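The Drawer of Everything Else

Every house has one drawer where things go to be ignored. Ours grew into two drawers, then a shoebox, then the shoebox's lid, which was somehow holding things separately.

I blame the move. When we left the flat in September I had a system, with labels, and it lasted until the kitchen. After that it was whatever fitted in whatever was open. My friend Naa Bonsu, who helped me carry boxes, wrote MISC on 11 of them and then, on the last one, MISC (WORSE).

So one evening I tipped the lot out and tried to sort it properly -- by what a thing is, Naa said, and never by how guilty it makes you feel. This ruled out my entire method. I found four keys to no door I have ever owned and a warranty for a Movitz kettle that died two kitchens ago.
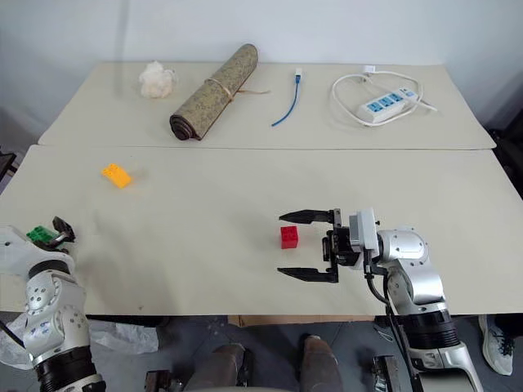
Sorting by type works well until you meet the things that have no type. Cables are easy, bricks are easy, and then there is cotton wool. The little white tuft at the back left has no natural allies, and neither does the rolled mat beside it, tied round the middle with string like a very dull present. The blue cable and the power strip can at least go in together. The red brick and the yellow one go in the toy tub, with the green.

I have bought a new box for the remainder. I have not labelled it yet.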